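4. Reporting Delay in Shore-Based Security Teams

4.1 Setting and materials

The analysis in this section covers the building-clearance course for naval security teams at the Mostton shore training site. The course is taken after basic force protection training and before assignment to a base or a pier detachment. It has a classroom part, a simulator part and a live part. Only the simulator part is treated here. The live part was described by Kongkaew and Sarkar, and their coding rules for radio messages were kept so that the two sets of results can be compared. Interiors were rendered in Tôn and shown on fixed displays (Figure 4).
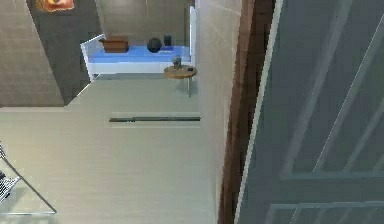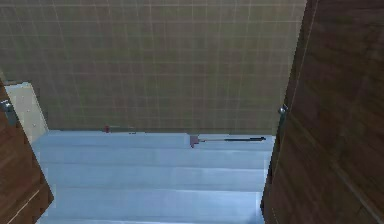 Figure 4. Two rendered interior views, each with a door and part of a wall.

Each team had two members, a lead and a second. A third person, the desk watch, sat in another room and could not see the displays. The desk watch kept a paper plot of the building and was expected to know at all times which rooms had been reported clear. All messages between the team and the desk watch passed over a single voice channel, which was also used by the instructor to inject unrelated traffic. The injected traffic followed a fixed script and was the same for every team.

A total of 32 teams took part. They were supervised by 17 instructors, each of whom had completed the site's own qualification. Instructors were assigned by the duty roster, and the authors had no part in the assignment. Two teams changed their desk watch partway through the course. Their data were kept, with the change entered as a separate team code.

4.2 Definition of reporting delay

Reporting delay is the time between the moment a room meets the clearance condition and the start of the voice message that reports it. The clearance condition was computed from the simulator log. A room met it when every floor cell had been in the view of at least one team member and both members had crossed the threshold or taken a holding position at it. The start of the message was marked by hand from the audio.

Three choices in this definition need comment. First, the delay can be negative. A team may report a room clear before the log says it is, and this happened often enough that the negative values could not be treated as noise. They were kept as a separate class, early reports, and are left out of the means in Section 4.4. Second, the definition uses the start of the message and not its end. Message length varied with local habit, and several leads opened with a long call sign. Third, a report that the desk watch asked to have repeated was timed from the first attempt. Timing from the repeat would have mixed the behavior of the team with the quality of the channel, and channel quality is the subject of Section 5.

A delay was cut off at 300 seconds. Past that point the instructor prompted the team, and any report that followed was recorded as prompted. Prompted reports are included in the count of rooms but not in the delay model.

4.3 Coding

The simulator log and the audio were aligned with a tone played at the start and end of each run. The full set contained 2,591 room reports. Audio was coded by Hao, and a subset drawn by run was coded a second time by Pongsiri, who did not have the first set of codes. Disagreements fell mostly in one place, the case where the lead and the second spoke at the same time. The rule adopted was that the message belongs to the speaker whose room number the desk watch read back. Where there was no readback the message was assigned to the lead.

The coding manual was frozen on 7/26/19. Runs coded before that date were coded again from the start, because the earlier version of the manual did not separate a report from an acknowledgment. This matters more than it may appear. A short "copy" from the second member was used by some teams to close a room and by others only to confirm hearing an instruction, and the earlier manual had counted both.

Floor plans were stored with the Clollska indexing tool, which gives each room a number that is stable across versions of the building. Teams used a different numbering, painted on the plan issued at the briefing. A lookup table between the two was prepared by Lodhi and checked against the desk watch plots. Rooms with no entry in the table were corridor segments, and these were dropped.

4.4 Model and results

Delay was modeled on a log scale with team and instructor as random effects. The fixed effects were the position of the room in the run, the presence of injected traffic in the channel at the moment the room met the clearance condition, and the number of rooms already cleared but not yet reported. The last of these is called the backlog.

Backlog had the largest effect. Once a team held more than one unreported room, the next report tended to be later still, and the rooms were then often reported together in a single message. Grouped reports were accurate as to the number of rooms but less so as to which rooms. The desk watch plots show the same pattern from the other side – entries made after a grouped report were more often struck out and corrected.

Injected traffic lengthened the delay, as expected, but its effect was small when the backlog was zero. A team with nothing waiting generally held its message until the channel was free and then sent it. Position in the run had no clear effect once backlog was in the model. This differs from the result of Kongkaew and Sarkar, who found longer delays late in the run. Their model had no backlog term, and the two results are consistent if backlog builds up as a run goes on.

The instructor effect was larger than the team effect. We did not expect this. Instructors used the same lesson plan, but the plan leaves open when a team should be told to report: at each room, or at each group of rooms that share an entrance. Instructor notes collected in September show that both practices were in use. The notes were not detailed enough to enter the practice as a variable, and we have not tried to infer it from the delays themselves.

4.5 Early reports

Early reports were concentrated in small rooms with a single door. In these rooms the lead could see most of the floor from the threshold, and the report was commonly sent while the second was still moving to position. Under the strict clearance condition the room was not clear at that time. Under the Geletti checklist, which the site used for grading, the same report would be accepted, as the checklist asks only for a visual check of all corners.

The two standards therefore grade the same behavior in different ways. The delay model was run again with the checklist condition in place of the strict one. The backlog effect kept its sign and stayed the largest of the fixed effects, while the share of early reports fell. The strict condition is used in the rest of the paper, and the tables for the checklist condition are given in Appendix B.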